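Skistard: your questions answered

We've had a lovely pile of messages about our new radio sitcom, so we've gathered the ones that come up most. Last updated March 19, 2026.

What is Skistard?
It's a half-hour comedy set in a failing ski shop in Cevcombe, a seaside town that hasn't had proper snow in living memory. Two sisters inherit the shop from their uncle and can't agree whether to sell it or start hiring out paddleboards.

Who wrote it?
Mathis Perrin wrote every episode. He sent us the first script in January last year and we were laughing out loud by page 2 — the scene with the boot warmer is still almost word for word as he first typed it.

How many episodes are there?
Six in this series, plus a Christmas special that we're very excited about and can't say much more on yet.

Where do you record?
In front of an audience at the Plumstead Rooms. We do two episodes a night with an interval between them, and the cast read from scripts at the microphones. The sound effects are done live on stage, and they get some of the biggest laughs of the evening!
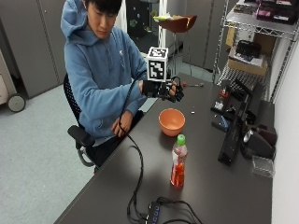
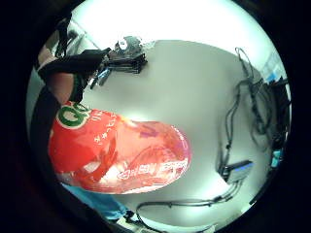 How do I get tickets?
Put your name down on the Tickets page and we'll email you when the next recording is announced. They're free, and you can ask for up to four. We had 2610 requests for the last night, so places are drawn at random.

Does a ticket mean I'll definitely get in?
Sadly not. We send out a few more than there are seats, as some people always drop out. Doors open an hour before we start, so do come early.

Can I bring my children?
Over-14s are very welcome with an adult. There's a bit of swearing, mostly from Auntie Bev.

Is the venue step-free?
Yes, from the side entrance on Paredes Street. Tell us when you book and we'll keep a space for you near the front. There's a hearing loop too.

Can I send you a script of my own?
Please do! We read new half-hour comedies all year round. Send the first 20 pages and a short outline of the rest, with your name and email on the front page. It can take us three months to reply, but every script gets read all the way to the end.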